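Support > Enclosures and Mounting > Ceiling Panels FAQ

Ceiling Panels: Frequently Asked Questions

Updated in March
By the Plineo support desk

These questions come up most often from people fitting out a workshop cell or test bay with our white ceiling panels. For wall panels and floor trays, see the separate pages.

Can I mount a bare circuit board to the panel?

Yes, on a bracket or standoffs. Don't let the solder side touch the rail or anything else made of metal. If the board will be left uncovered, keep it out of the path of anything that moves below and allow room for the connectors.

How should I lay out blocks, brackets and rails overhead?

Start with the rails. They are the hardest thing to move later, and everything else can be placed to suit them. Long brackets come next, then the smaller blocks. Leave enough space between parts to get a screwdriver in straight. A driver held at an angle will chew up the screw heads.

A long white bracket can run diagonally with a narrow green board along it, and aluminum rails can run in parallel strips at the side. Blocks of different sizes can share the same white surface. 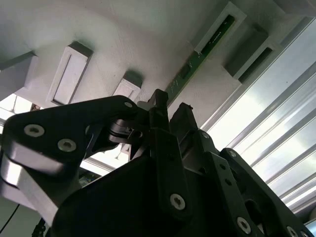 Which rails fit?

The Tarnholm rail and the Mosquera rail both fit the standard panel. Tarnholm uses 6 screws per length and Mosquera uses 7. The screws are not interchangeable, so keep the bags separate until you are done.

Do the panels come in other colors?

No. Matte white only. You can paint them, but sand lightly first and mask the screw holes.

How do I clean a panel once things are attached to it?

Use a dry cloth or a soft brush. Switch off the power before you work near a board, and don't spray anything upward. Marks on the white surface usually come off with a damp cloth - wring it out well.

Where should cables go?

Along the edge if you can. Leave a little slack at each end and clip the rest. The Ploser clip pack (part 898) has 200 clips and works with thin cables only.

Can I add a block after the rails are up?

Yes, if you can still reach the screw holes. Otherwise take down the nearest rail first.

Comments (3)

benchrat: Do the 898 clips hold on a painted panel? Mine keep dropping off.

Plineo support: Scrape the paint back where the clip sits and try again. The adhesive needs the bare surface.

dovetail_42: Wish I had read the part about screwdriver space before Wednesday. Had to take two blocks down again.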